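How I record door and fridge demos by remote control

I get asked about this a lot, so I'm writing up the way I do it at home. You'll need a simulator with a two-armed robot in it, a pair of hand controllers and a comfy chair (I mean it about the chair). I use the Kelier kitchen pack, but any kitchen with a door and a fridge in it will do.

Start by picking one job and writing it down in a single plain sentence. Mine was "open the fridge with the left hand". If your sentence has an "and then" in it, cut it in two and record them as separate tasks. I ignored this the first time and ended up with a folder of long, muddled runs that I could never sort out!

Next, set your controllers. I keep the hand scaling at 83 per cent, so the gripper moves a bit less than I do. Pei-shan Lai likes hers much lower and her recordings are lovely and smooth, but I get impatient. Try a few settings and wave the arms about for a while before you record anything at all.

Now drive up to whatever you're working on. Get the body square to it if you can, and bring the arms up slowly, one at a time. The view from the robot's head can tilt quite a lot, and you do get used to it, but don't try to line things up by what looks level on screen. Go by the gripper and the handle and forget the walls.

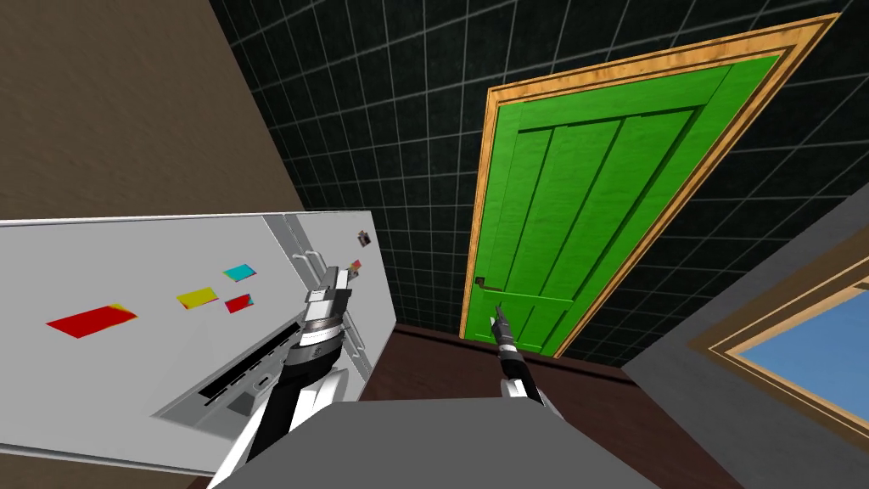
Keep the arm you aren't using somewhere sensible. I used to let my right hand drift while I concentrated on the left, and the robot learnt to drift as well, bless it. Dušan Urban rests his spare elbow on a cushion, and I've copied him ever since.

When you're close to the handle, stop. Count to 2 in your head, then close the fingers and pull in one go. Fridge doors want a curved pull, so swing your whole forearm and step the base back a touch as it comes. A room door with a lever is fiddlier: push the lever down first, hold it there, and only then move the door.

If you miss, you've got a choice. A small miss that you fix straight away is worth keeping, I think, and I label those "recovered". If you've been flapping about for ages, bin it and reset.

I do 20 runs and then have a cup of tea. After that my hands get lazy and you can see it in the playback. Watch a few back at double speed before you carry on, and move the robot's starting spot between runs or you'll teach it one very particular bit of floor.

My fridge folder is up to 1,365 runs now, spread over far too many evenings since November. Name your files as you go, with the task first and the hand second. I'll put my labelling sheet up once Chia-jung Shih has given it back.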